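Ploren Board: two-arm peg and block demonstrations

Data card, version 2
Last updated: 2024-09-26

Summary

Ploren Board is a small set of teleoperated demonstrations recorded with a two-arm robot and a task board. It was made for our study on how a policy should divide its attention between two hands when only one of them is in contact with the board. We release it together with the training code, which is in the Korov repository.

The set has 2000 episodes. Each episode contains the head camera video, the joint positions of both arms and both hands, the commands sent by the operator, and one text instruction. Force values are not included, as the fingertip sensors were not calibrated at the time of recording.

Setup

The robot has two white arms, each with a multi-fingered hand. The task board lies on a dark table in front of a black backdrop. The board is white and all movable parts are blue, so that they can be separated from the board by color. We did this on purpose for the first study, and it is also a weakness of the data (see Limits).

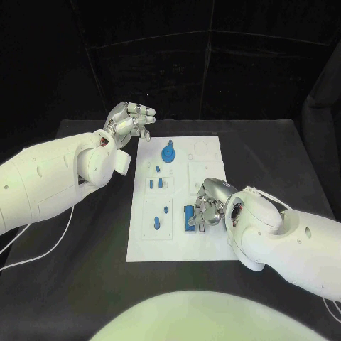

Photo: Kütt project, head camera view. Same license as the data.

One hand waits over a corner of the board while the other one works at the block. We call this situation "one idle hand". In the first version of the data we cut the idle arm from the action vector. This gave policies that moved the idle arm in a random way as soon as it was controlled again. In version 2 both arms are always recorded and always predicted.

Method in short

The policy receives the video and the joint positions and predicts a chunk of 100 steps for both arms. A small extra head predicts which hand is active. Its output is used as a weight on the loss, so an error of the active hand costs more than an error of the idle hand. The weight never goes to zero. The label for the active hand was set by the operator with a foot switch, and we corrected it later where the switch was pressed too late.

Result

We tested on block grasping with 100 trials per policy. The baseline without weighting finished 37 of them. The weighted policy was clearly better on the grasp itself, but it was not better at bringing the hand back to the rest position. We do not have a good explanation for this yet. The full table and the logs of failed trials are in the folder "results".

Limits

All episodes were recorded at one place, the Skukow lab, under the same lamps. The cables of the arms are visible in many videos and we did not mask them. A part of the robot's own body also covers the lower side of the view, and we recommend not to crop it, because the policy weights we provide were trained with it.

Please do not use this set to claim anything about colored or cluttered boards.

Known problems

- In some episodes from January the text instruction says "left" where the right hand is used. The list is in errata.txt.
- The joint order of the hands is different from version 1. Use the loader from Korov and not the old script.

License and contact

The data may be used for research with credit to the Kütt project. Questions and corrections can be sent through the issue page of the repository.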